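Trallent: a catalog of drink cans, kept as plain text files

Version 4
Last revised Mar 12, 2020

Welcome, and thank you for opening the README before the data. Trallent is a catalog of drink cans put together by a small group of collectors, most of us in or near Lostham, who got tired of keeping our lists in different spreadsheets that disagreed with each other. It began as Esko Hämäläinen's swap list, the one he used to print out and carry to meets in a ring binder, and it has grown into something other people have asked to use for their own lists, for school projects and once for a quiz night. So it seemed time to write down how it works.

The catalog covers cans only. Bottles, crowns and cartons have their own collectors and their own good lists, and we have never felt the lack of extra typing. If you have a can and want to know whether it is already in here, search on the barcode first, then on the name as printed, and only then on color, which is by far the least reliable of the three (more on that further down, I'm afraid).
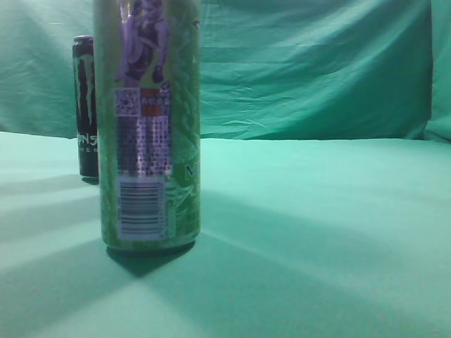
A tall green can with a purple figure in the upper part of the design.

What is in the folder

cans.csv
The main file, with one line for each can. Start with this one if you only want to browse.

variants.csv
Cans that share a name and a size but differ in some way a collector would care about: a changed slogan, a contest panel, a different deposit mark. Each line points back to a line in cans.csv.

places.csv
Where a can was bought or found. Town and country only. We used to write down the shop as well, but shops close and change names and it became a chore.

colors.txt
The list of color words we allow, with notes on how to choose between them.

changes.txt
What was changed in each version, in my own rambling words. I have been told it could be shorter.

The fields in cans.csv

id
A number that belongs to one can forever. When a line is deleted, its number is retired with it and never handed to another can. Please don't renumber your copy, or your swap list will stop matching everybody else's.

name_printed
The name as it appears on the can, with the maker's own spelling and accents. If the name runs over several lines, join them with single spaces.

barcode
Digits only. Leave it blank if the barcode is scratched or worn. A blank is much kinder to the next person than a guess.

height_class
Short, standard or tall. We do not give a height in millimeters, although the subject comes up every November when the evenings get long and somebody has bought new calipers. A dented can and a sound can from the same tray will give you two different numbers, and then you are arguing about dents.

main_color and second_color
One word each, out of colors.txt.

figure
Yes or no. Say yes if the design has a person, animal or character on it. Letters with faces count as characters. We voted on that one and it was close.

tab_color and tab_mark
The color of the pull tab, and a few words on anything printed or stamped on it. These are the newest fields and many of the older lines have nothing in them yet. If you have old cans on a shelf and a quiet evening, filling in tabs is the nicest favor you could do for this project. Check the tab itself even when you feel sure you remember it. I had three wrong out of the first shelf I checked, and I have been at this for 13 years.

condition
A grade from 1 to 5, where 5 is as good as the day it left the factory and 1 is flat. Grade the can in your hand. A rare can in poor shape is still a 1, however much it hurts.
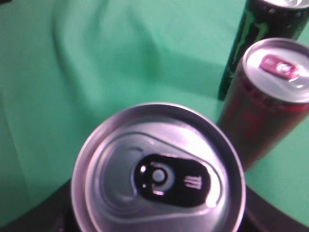
How cans get into the catalog

You need to have the can, or to have had it. We don't add lines from auction listings, advertisements or somebody's uncle's description, even when the uncle is very reliable. This leaves gaps, and there are some famous cans missing that any reader of the collector magazines could name. We would love to have them. Bring one along to a meet and it goes in the same evening.

New lines are typed into a blank sheet and sent to Ulla Pesonen, who checks them against the main file and gives them their numbers. She works through the pile in the order it arrived, usually with the radio on, and she will write back to you if something looks odd. Please don't be offended when she does! Most of the questions are about accents and about whether a new can is really new or a variant of one we already have.

The rule for variants is simple to say and harder to follow. If you could line up the two cans at arm's length and a friend who doesn't collect would see a difference, each can gets its own line in cans.csv. If you would have to point, it belongs in variants.csv. Esko thinks this rule is too loose and has thought so since it was written. His own list splits things more finely, and he is happy to share it with anyone who asks.

A note on colors

More letters arrive about color than about everything else put together, so let me go on about it a little.

Green is the worst. Our list used to have nine greens, with lovely names like bottle, moss and sea, and when four of us sat down with the same shelf of cans we agreed on hardly any of them. A printed metal surface shines, and it picks up whatever it stands next to, and a can that looks plainly green in a kitchen looks nearly blue by a north window. So the list now has light green, green, dark green and blue-green, and that is all. Purple had the same treatment and came out as purple and light purple. People who miss the old names can put them in the notes column, where they do no harm and are a pleasure to read.

Silver means bare metal or something meant to look like it. Gray means gray ink. If you can't decide, write silver and move on with your day.

For the background behind a can, use one plain color all the way across and keep the same one for a whole shelf. Several of us like green cloth. Others swear by gray card, and Ulla uses the back of an old tablecloth that I have offered to replace more than once. Creases don't matter.

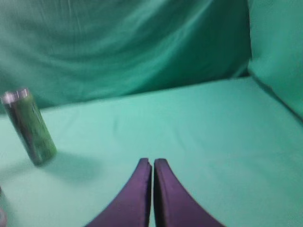 Known problems

The deposit marks in variants.csv are patchy. They were added by different people over several years and the wording was never agreed on, so the same mark may turn up under two or three descriptions.

A batch of lines came over from the old Zaltell list when that group wound up and kindly let us have their files. Zaltell wrote dates the other way around. I believe we caught them all, but if you find a can that was apparently bought before it was made, that will be why, and I would be grateful for a message.

The Vlachopoulos shelf, a large collection that came to us in boxes after a house move, has been entered only as far as the letter M. The rest is waiting in a dry garage.

There are many more soft drinks and energy drinks in here than beers. That reflects who we are and what we drink, and you should not use the catalog to draw any conclusions about what is sold where.

Using the files

You may copy the catalog, print it, cut it up, merge it into your own list and pass it on. If you publish something made from it, please mention Trallent and the version you used, so that a reader who finds a mistake knows where to send it. The files are saved as UTF-8, and if the accents come out as gibberish in your spreadsheet program, open the file through the import menu and pick UTF-8 there. Double-clicking it will often get this wrong.

Corrections

Send the id, the field, what it says now and what it should say. One correction per line is easiest for Ulla. If the correction concerns the barcode, please type it twice, once normally and once more after looking at the can again.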